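About Plarneck

Plarneck is a small bottling and soft drinks firm. We make cordials, shandy and a dry ginger beer, and we fill bottles for other makers who don't have a line of their own. We work from two units by the canal, with the office upstairs in the first and the cold store at the back of the second.

The business was started by Märta Dalen, who had spent years buying fruit for a jam works and wanted to do something with the blackcurrants that were turned away for being too small. Her first drink was Fjeld, a blackcurrant and juniper cordial, and it is still the one we sell most of. The recipe has changed once, when we took out a third of the sugar. A few shops asked for the old one back and we said no.

Santosh Chaturvedi joined to run production and is now joint owner. He brought in Pumum, our ginger beer, which is brewed over four days and strained twice. It is cloudy and it will settle, so turn it over before you open it.

We employ 11 people. Most of them started on the filling line and several now do other jobs, including sales, lab checks and the van round. Everyone is on the payroll, with no agency staff except in August, when the currants come in and we run a late shift.

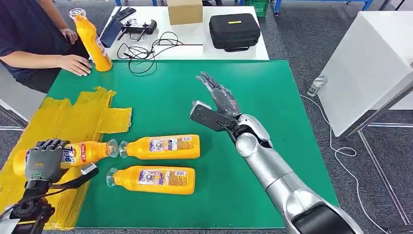 Do you fill bottles for other companies?

We do, and it makes up half of our work. The smallest run we take is 299 bottles and the largest we can manage in one day is 1566. You can send us your own recipe or we can help you write one — Santosh will want to taste it first either way. Labels are your own affair, but we can put you in touch with Flirnau, the printers two doors down, who do ours.

Our fruit comes from growers within 50 miles where we can get it. Ginger and lemons obviously don't, and we buy those through one importer in the city. We don't use colourings. The preservative in the shandy is listed on the back label, and the cordials have none, so keep them in the fridge once opened.

We don't have a shop. You can collect orders from the side door of unit one on weekday mornings, and the van goes out to pubs, farm shops and cafés twice a week. Trade customers need an account before the first delivery — ring the office and ask for a form.

Page last changed 3 March 2018.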